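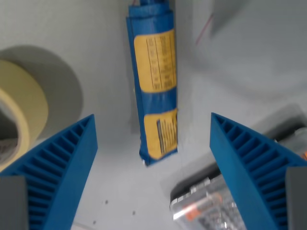 Chapter 7
When the Machine Joins the Shift

Learning goals

After you read this chapter, you should be able to:
explain the difference between a job and a task, and say why the difference matters when a workplace is automated;
describe how the work of a picker changes when a robot takes over a part of the picking;
name the main questions that workers and managers should settle before a robot starts;
use the task sheet in Section 7.4 for a workplace you know.

Words to know: task, exception, handover, pace, soft gripper, hidden work

Opening case: The small parts room at Casorell

Casorell is a company that sends spare parts and repair supplies to workshops. Most of its building is shelves and forklifts, but the room where this case takes place is small and has only benches and bins. Here the workers collect the mixed orders. A mixed order can contain a roll of tape, a box of clips, a packet with a printed label, and one thing that nobody has ordered since last year. The catalog of the small parts room has 2176 different items.

For a long time all these orders were picked by hand. Fitriani Nasution had worked at the third bench for many years when the company told the team that a robot arm would be placed there. The announcement was one page on the notice board, dated May 31, 2019. It said that the robot would "support the team with repetitive picks." It did not say what the team would do in the meantime, and in the break room this was the only subject for several days.

The arm was installed in August by a supplier called Ballska. It had a gripper with two soft fingers. Soft fingers bend around a thing when they press on it, and for this reason they can hold many shapes without a special tool for each one. The supplier had promised that the arm would manage most of the catalog. The team leader, Hamisi Lukumay, asked which items belonged to "most," and he received a list only after he had asked three times.

In the first weeks the robot was slow, and the people around it were nervous. Soft bags were difficult. So were clear plastic boxes, as the camera often could not decide where the box ended and the bench began. Packages with a wrinkled wrapping were sometimes taken well and sometimes dropped, and the same package could give both results in one morning. Each time the arm could not finish a pick it stopped, a lamp went on, and a person had to come. The company called this an exception. The workers called it "going to the lamp."

Fitriani Nasution was asked to be responsible for the lamp. She described her new day in an interview with the author:

"Before, I had my orders and I knew my speed. Now I walk. I go to the lamp, I move the package a little, I press the button, I go back. In the evening they ask me how many orders I picked and I don't know what to say. I picked maybe 50. But I helped the robot all day."

This answer contains the main question of the chapter. Her picking numbers became lower, and on paper she looked like a weaker worker than before. The work of helping the machine was real, but there was no place on the form to write it down.

7.1 Jobs and tasks

People often ask if a robot will take a job. The question is natural, but it is too large to answer well. A job is made of many tasks, and a machine is normally bought for only one or two of them.

Let us look at the job of a picker in the small parts room. She reads the order. She finds the bin. She takes the item and checks that the label agrees with the order. She notices when a package is damaged. She puts the item in the box so that heavy things do not lie on light ones. She tells the buyer when a bin is nearly empty. When a new colleague comes, she shows him where everything is – and this is usually not written in any contract.

The robot at Casorell was bought for one task on this list, to take the item and move it. The other tasks remained, but they were no longer connected in the same way. When a person holds a package in her hand, she sees the torn corner without trying. When the arm holds it, somebody must look on purpose. Checking had been a part of picking, and now it became a separate task that needed its own time.

We will use the name hidden work for tasks which are done together with another task and are therefore not counted. Automation makes hidden work visible, often in an unpleasant way: something goes wrong, and only then people understand who had been taking care of it.

7.2 Who decides the pace?

A second change is the pace. In hand picking, a worker can go fast in the morning and slower after lunch, and the result at the end of the day is the same. A worker who answers a lamp does not have this freedom. The lamp comes when it comes. Haziq Ngui, who worked at the next bench, said that the waiting made him more tired than the lifting had done.

It would be wrong to say that all changes were bad. Before the robot, two workers in the room had pain in the wrist, and both reported less of it by the end of the year. The late shift became calmer. Some workers liked to learn how the arm was taught a new item, and Apolinar Tlapale moved from the bench to a technical position after he took the training course from Skilleo, paid by the company. Yet the course had few places. A chance that is open to one worker is a good thing for him, but it is not a plan for a team.

7.3 What was changed at Casorell

After some months Hamisi Lukumay asked the management for three changes. First, every exception was to be recorded with the name of the person who solved it, and counted as work. Second, nobody should answer the lamp for more than two hours without changing to another bench. Third, the workers could take an item off the robot's list when it failed too often.

The third request met the most resistance. The operations manager, Sutrisno Wibisono, was afraid that the list would become shorter every week. It was agreed to try it with a limit of 100 items. The workers removed fewer than the limit allowed, mostly thin bags, and they later asked to put several of them back when the software had been improved.

Stop and think

Choose a job you have done, at home or for pay. Write down all its tasks, including the ones that were never mentioned to you when you started. Mark each task that a machine could do by itself. Then mark the tasks that would become more difficult for you if the machine did the others. Keep your list, as you will need it for the task sheet in Section 7.4.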